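Flarkero two-finger gripper, refurbished -- fault notice and return info

Updated Thu 1 April

Status: on hold. Do not order for new cells until the replacement link kit is in stock. Units already out there can keep running at reduced grip force, see below.

What happened

Grip loss on power dip. The gripper should hold position when the supply sags, the refurb units from the February batch don't. Fingers relax, part drops. No alarm on the pendant, program carries on like it's still holding something. We had two returns for this from Prakgate and then got the same thing on our own bench at Bellamy.

Not a big drop with a toy block. With a machined part or anything with an edge it's a safety matter, so please read the whole page.

The bench

Pick and place into a basket, white cloth on the table, cubes and a ball. Same job we use for every gripper before it ships.
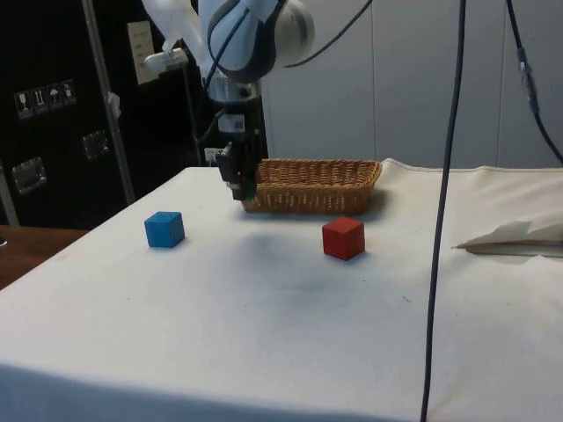 Gripper at the left end of the basket, red and blue cubes out on the cloth.

Cloth is there so a dropped part doesn't bounce off somewhere. It also rucks up, so smooth it between runs or your heights will drift and you'll blame the gripper.

Symptoms

Part slips in the grip during a move, mostly near the end of travel
Position readout says closed, fingers feel loose by hand (power OFF before you put a hand in there)
Status light stays blue the whole time. Don't trust the light for this fault
Program doesn't stop

We saw 19 drops before we pulled the batch. Most of them were over the basket, a few over open table. The ones over open table are what worry us.

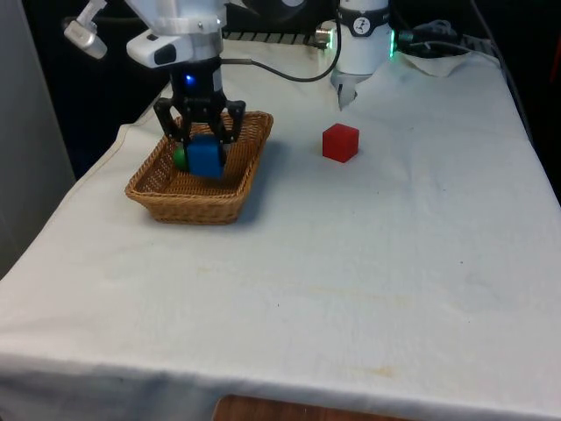 Blue cube held low in the basket, green ball beside it, red cube still on the table.

Low release is the workaround for now. Bring the part right down before you open, don't let go from hight. If the grip lets go early it's only got a little way to fall.

Cause, as far as we know

Two things stacked up. Holding current set too low in the refurb firmware, and play in the finger links where the screws have backed out. Either one alone you might get away with. Both together and it lets go.

Ferau, who do the rebuild for us, are checking the screws on everything they still have. The firmware side is ours, fix is written, still being run on the bench -- not released, please don't ask support for it early.

Check your unit

Power off and lock out first. Then go over every screw on both fingers and on the links in between. Any that turn under light finger pressure, stop and send it back. Wiggle each finger side to side, there should be no click. 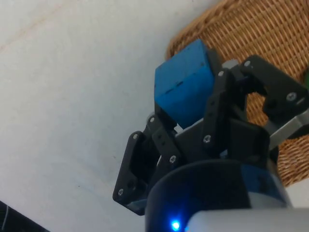 If you have to keep running

Grip force down, speed down, light parts only
Nobody inside the reach of the arm while its holding something, and that includes leaning in to fix the basket
Guard closed. No bypass
Release low, like above
Put a part check after every pick. A simple sensor is fine, the gripper's own readout is not
Stop after 3 misses in a shift and call us

Reset after a drop

Stop the program, open the fingers from the pendant, jog clear. Then put the parts back on their starting spots and run one cycle at slow speed before going back to auto. Do not grab the part out from between the fingers, even if it looks loose.

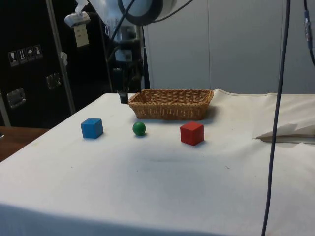

Blue cube, green ball and red cube on the cloth, basket behind.

Ball is worth including if you copy our test. Round parts show up a weak grip sooner than flat ones.

Returns

Refurb units from the February batch only. New units have different links and are not affected. Send the gripper with mount and cable, leave the fingers on, don't tighten anything first -- we need to see the screws as they were. Turnaround is 2 weeks from when it lands here. Credit or swap, your choice. Freight is on us both ways.

Include with the return: batch sticker photo, what part you were gripping, force setting, and weather anyone was near the cell when it dropped.

Link kit

Not in stock. Will be listed on this page, same part number plus a B on the end. Free for affected units.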